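Week 6 notes: Setting up a sandwich station

Okay, so before we spread anything on anything, I want to talk about your work surface, because last Friday was a bit of a mess (mine included!). 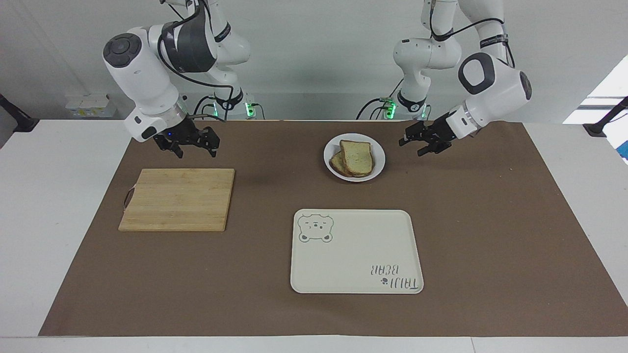
I'm a big fan of covering the table with brown paper first. Crumbs land on it, you fold the whole thing up at the end, and you're done. After that comes the cutting board. I like bamboo, rounded corners, and some kind of handle on the side so you can hang it up. Lay it flat and leave yourself room to swing an elbow.

Bread goes on a plate, two slices per sandwich, and please keep the rest of the loaf in its bag until you need it. I did the Kellitz lunch with the whole loaf sitting out and it was like toast by the end, and not in a good way.

For homework, set up your station at home and make one plain sandwich on it. Weigh your filling. We're aiming for 100 grams, and yes, I know somebody hit 228 last time (delicious, but it fell apart in two bites).

Bring your own apron next class. The reading is the Gellik handout, first half only.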